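**Thread: right gripper drags on light bins, left is fine**

**tilegrout** wrote:
Two-arm unit on bathroom duty, nickname Veto, on account of how often it declines to let go of things. We run Curkum pads on all four fingertips. The left hand opens and closes like it was born to it. The right one grabs a wire wastebasket by the rim, gets told to open, and thinks it over. By the time it makes up its mind the basket has been tugged a few inches sideways.

So far I've cleaned the linkages, redone the zero on both hands, and swapped the pads left to right. The drag stayed on the right. Closing force is set at 12 on both sides.

Pictures from Sunday: 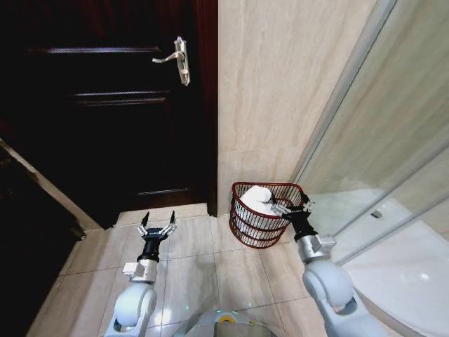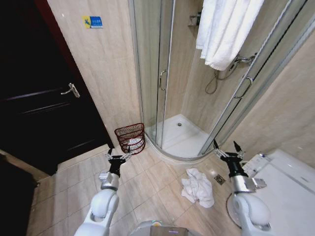
*First one: right hand on the rim, left hand open. Second one: both hands open.*

**lintbucket** wrote:
12 for a wastebasket full of tissues? Are you expecting it to fight back? We run 5 on anything made of wire and 8 on full bins. Drop it and see.

**tilegrout** wrote:
Left is at 12 too and doesn't drag.

**lintbucket** wrote:
Left isn't holding anything in either picture, so I'd hold off on the medal.

**tilegrout** wrote:
Fair. It does behave when it gets a turn, though. I gave it the basket all Saturday's worth of cycles before I posted.

**half_duplex** wrote:
Disagree with lintbucket. Force only tells you how hard it squeezes. A slow open is friction or a tired cable. Take the cover off the right wrist and look at where the cable bends. Ours at Haven had a flat spot there and it opened like an old garage door – fine when cold, sulky after an hour.

Also, what grease did you use on the linkages?

**tilegrout** wrote:
The Royer stuff. The white one.

**half_duplex** wrote:
How much of it?

**tilegrout** wrote:
A generous amount.

**half_duplex** wrote:
There's your garage door. Wipe it all off, put one drop on each pin, cycle the hand empty until it stops leaving smears on the rag. That grease is for gearboxes. On small pins it turns to taffy.

**lintbucket** wrote:
I still say drop the force. Thin wire lets the tips bite in around it, and no amount of wiping will fix that. Grease AND force, if you want to keep everybody happy.

**mopmode** wrote:
Check your open width while you're in there. If one hand is set narrower it will catch on the rim coming off, and that looks just like a slow release. Ask me how many weeks I spent on that one. (3.)

**tilegrout** wrote:
OK. Wiped the right hand down, one drop per pin, left the force alone so I'd know which of you to thank. The drag is nearly gone. It still hitches a little at the very end of the stroke. Widths match, I measured.

**half_duplex** wrote:
Cable. Take the cover off.

**lintbucket** wrote:
Force. Leave the cover on.

**tilegrout** wrote:
Going to 8 tonight, and the cover comes off tomorrow if it's still hitching.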